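3.2 Small items on shared tables

The second part of the survey dealt with the small things that gather on tables used by more than one person. Earlier work on household order has mostly been concerned with cupboards and floors, and the table top has been treated as a place of passage. In the Badley survey, 916 table tops were recorded over 30 weeks, and each item smaller than a hand was entered under one of 7 headings. Packets of tissues and used or part-used tape were entered separately, as the two were often found together and were seldom put away at the same time.
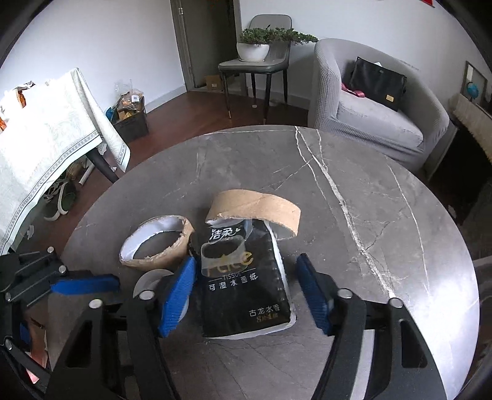 Household Studies Unit, Department of Domestic Environment, Plistura
Figure 4. Pack of tissues with tape rings and cardboard rings on a round marble-patterned table.

The case in Figure 4 was entered under "mixed, resting". One cardboard ring lies across the top end of the tissue pack and a small translucent ring of tape stands on the pack, while a second cardboard ring rests tilted on the table beside it. Both cardboard rings are torn at the edge. Under the rules set out in Section 2, a torn ring was coded as waste only where the household confirmed that it was no longer wanted. Where no answer was given, the item was left in the general class.

Dark, patterned surfaces raised a further question of method. Clear and translucent pieces were at times missed by the first coder on such tables, and reflected light made the matter worse. The coding sheet was therefore revised on 09/07/2011, and all entries for dark tables were read again by a second coder. Of around 2,000 single items in the Sendik part of the sample, those made of clear plastic or tape gave rise to most of the disagreements. The Naciri part, which was not begun until October, used the revised sheet throughout and is reported separately in Section 4.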